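Why Is There Always a Brush in the Wrong Box?
A page for people aged seven to eleven who have been told to tidy up

Every home has a box that nobody planned. It might be a drawer, or a basket on the stairs, or a tub under the sink. Grown-ups call it "the odds and ends" if visitors are listening, and something shorter if they aren't.

You know the sort of thing that goes in. A brush. A bottle with a bit left in the bottom. A lid that fits nothing. A key that opens nothing either, but which your dad won't throw away because it might be important.

How does it all get in there?

Suppose you are holding a brush and somebody shouts that tea is ready. You could walk upstairs and put the brush where it lives. Or you could drop it in the nearest box. The nearest box wins, and it would have won even if tea had been sprouts.

Once there is one thing in a box, a second thing looks quite comfortable beside it. By the end of the week you have a heap. A heap is what you get when lots of small decisions are made by people who are thinking about their tea.

Mixed up is not the same as untidy

Look in a toolbox belonging to somebody who mends bicycles. It may seem a dreadful jumble to you, but ask for the small spanner and their hand goes straight to it. They know where everything is. You can do this too, with your own bedroom floor, although I have never met a parent who accepted it as an argument.

Trouble starts when the person who filled the box isn't the person looking in it. Then the whole lot has to be sorted.

Sorting means putting things into groups, and the first surprise is that there is more than one right way to do it. Take a hairbrush, a paintbrush, a bottle of shampoo and a bottle of paint. You could put the brushes together and the bottles together, which looks very neat. Or you could put the hair things together and the painting things together, and that is a lot more useful if you have paint on your hands and are in a hurry. Both are sorting. Only one of them ends with shampoo in your picture.

The two-box trick

Tamara Matei sorts out other people's cupboards for a living, and she taught me this one in Zarnholm, in a kitchen where I was supposed to be interviewing her and ended up holding a colander. You need two boxes, one right next to the other. Everything starts in the first box. The second one starts empty.

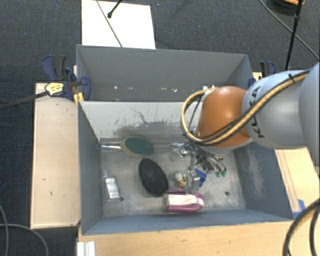

Pick up one thing at a time. If you know where it belongs, move it across to the second box. If you don't, put it down and pick up something else. Do not tip the first box out on the carpet. It feels splendid for four seconds and then you have a carpet problem as well.

The clever bit is that you can always see how you are getting on. One box goes down while the other fills up, and when you get bored (you will get bored) you can walk off and come back tomorrow without having to work out which pile was which. The boxes remember for you.

What should you pick up first? Most people reach for whatever is on top. Tamara goes for the biggest thing she can see, as big things hide little things. Lift out one large bottle and you may well find a sock, a marble and last year's birthday money underneath it. I have only ever found the sock.

Awkward customers

Some objects are a nuisance to pick up. Flat things lie against the bottom of the box and there's no edge to get your fingernail under. Try sliding them up the side. Round things roll into a corner just as you reach for them. Long handles poke under other things and bring them along for the ride.

A brush is a funny one, with a fat end and a thin end. Pick it up by the very tip of the handle and the heavy head droops. Pick it up nearer the head and it behaves. The place where it balances on one finger is called its centre of gravity, and you can find it with a ruler, a wooden spoon or a carrot. Please wash the carrot.

Now you try

Ask a grown-up if you may sort the worst box in the house. Watch their face, it's worth it. Take anything sharp to them straight away, and any bottles with cleaning stuff in too, with the lid still on.

Sort everything once by what it's made of. Write down your groups, put it all back, then sort it again by which room it belongs in. Did anything end up with different neighbours?

Kuldeep Sandhu, who is nine, tried it and sent us his groups: "kitchen", "bathroom", "my sister's" and "don't know". He says "don't know" was the largest. It usually is.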